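Arnora reports tidy-up results from Nimstead trial

Arnora, which develops control software for household and light retail robots, has published results from a trial of its tidy-up system at a test site in Nimstead. The task was limited to picking up soft goods, mainly plush toys, and placing them in an open fabric bag or on a shelf.

The company logged 1,802 pick attempts between February and the end of the trial. Most ended with the item in the correct place on the first try. The remainder were split between missed grasps and items that caught on the rim of a bag or on a strap during release. Arnora did not publish a full breakdown by item type.

Soft toys are a harder case than boxed stock. They deform under the fingers, they overlap, and their outlines are difficult to separate when two of similar color lie together. A cloth bag adds a second variable, as its opening changes shape whenever something is pushed against it.

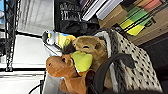

Can a machine clear a playroom floor without help yet? Only in part, and slowly: the Arnora system needed a person to step in at least once in most sessions, and a full session took about 200 minutes.

"The grasp is mostly solved for items of this size," said Effie Menzies, who led the trial. "Release is where we lose time. The arm lets go, the toy stays hooked on a handle, and the software records a success."

Menzies said the next version will check the gripper after every release — a step that adds time to each cycle but should reduce false records. It will also attempt shelf restocking with plush and packaged goods mixed together.

MacLeish, a toy retailer, has agreed to host that work in two of its stores after closing hours. Staff will continue to handle returns and damaged goods by hand. The retailer said it had made no decision on buying equipment.

A competing system from Clokodmont handles folded laundry but has not been tested on toys. The two companies use different measures of success, so their figures cannot be compared directly.

Arnora has not given a price or a release date.

Last updated: 7/22/19

Comments (3)

dpk_44
200 minutes to put toys in a bag. My kids take longer, to be fair.

Shelf Stacker
Would like to see the numbers for mixed stock. Plush on its own is one thing, plush next to blister packs is a different job.

R. in receiving
What happens when the bag tips over? The article doesn't say whether it was fixed in place.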